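3.2 Preparation and upkeep of the simulated cell

The block-sorting cell at Namthorpe was set up first in simulation, so that changes to the arm settings could be checked before they were passed to the physical machine. The model holds one arm with a parallel gripper, a square wooden table, a flat yellow pad and a small set of coloured cubes. The arm is fixed to the table by its base. Joint limits and link lengths were entered by Demetrius Haddad from the maker's data sheet, and the finger travel was measured by hand on the Clerum bench.

At the start of each run the arm is brought to a bent rest posture above the table with the fingers open (Figure 2). The cubes are then given new positions, which may lie on the pad or away from it. Any start in which a cube overlaps the gripper is thrown out and drawn again.

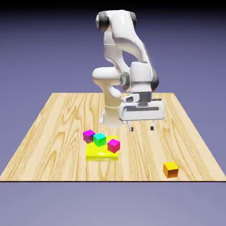 Figure 2. Simulated cell with the gripper open and empty above the table. Three cubes are on or at the yellow pad; an orange-yellow cube lies apart to the right.

Upkeep of the model followed a fixed routine. After every change to the control software, a set of 159 test starts was replayed and the final finger positions were compared with stored values. A difference of more than 2 mm at either fingertip was treated as a fault, and the change was held back until the cause had been found. Over the whole period 3,781 starts were replayed in this way, and six faults were recorded. Four were traced to a wrong offset between the wrist flange and the gripper body. The other two came from friction values which had been altered for the Moura trials and not restored. The offset was corrected by Gervásio Vieira in September, and the same value was then entered in the controller of the physical arm.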